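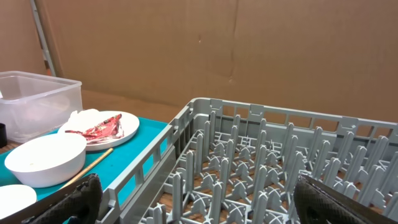 The complaint is that plates won't stand up in the new grey rack at the Bruvport kitchen, and the ticket came to me already marked "faulty rack, replace". I'm not convinced. The pegs are flat fins in parallel rows and the floor is an open lattice you can see the table through, so a plate edge has somewhere to sit. What I would look at first is the white plate on the teal tray beside it, with a red and white wrapper and a bunched paper napkin still on it. If plates go into the rack like that, I don't care who made the rack.

Reported problem
Plates lean, then slide. Bits collect on the table under the rack. Reporter says this happens "every time" and wants a Zirkent rack like the one upstairs.

Log

1. Asked how many plates were going in at once. Answer: 17. Asked how many had been scraped first. Answer: "most". I have put that down as no.

2. Tried it myself with 4 clean dinner plates, one to a gap, all facing the same way. Left them over lunch. None slid. Tried the deep Hegyi bowls next and those did tip, as they do in every rack I've met.

3. Reporter then said the bits under the rack were proof the floor was broken. It's a lattice. Things fall through it. Asked where the scraps are meant to go and was told there's "a tub". Checked the tub. 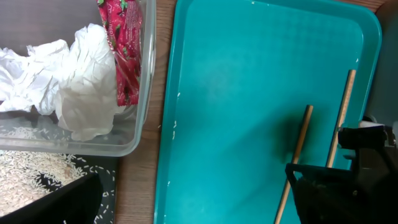
4. The clear tub has a big wad of white paper towel in it, a red snack wrapper stood up at the side, and a thin layer of uncooked rice along the bottom. There's more rice spilled on the black surface next to it. So the tub is doing duty as a bin and possibly also as somebody's rice store. I'd like to know which. Have asked twice.

5. Aranka Szilágyi rang to say the tub is for dry goods and always has been, and the scrap tub is the Tritico one under the sink. Looked under the sink. No Tritico tub.

6. Suggested the following, to be tried for 7 days before anyone orders anything:
Scrape plates into the proper bin.
Wrappers and napkins off the plate before it goes near the rack.
Throw out whatever rice has been sharing with the paper towel.
Bowls on the outside row, tilted.

7. Reporter replied that they "already do all that". See the plate in the first picture.

Status
Not replacing the rack. Waiting on an answer about the missing tub. The request for a Zirkent stays open until April because I was told I can't close it, but I see no fault here that a different rack would cure.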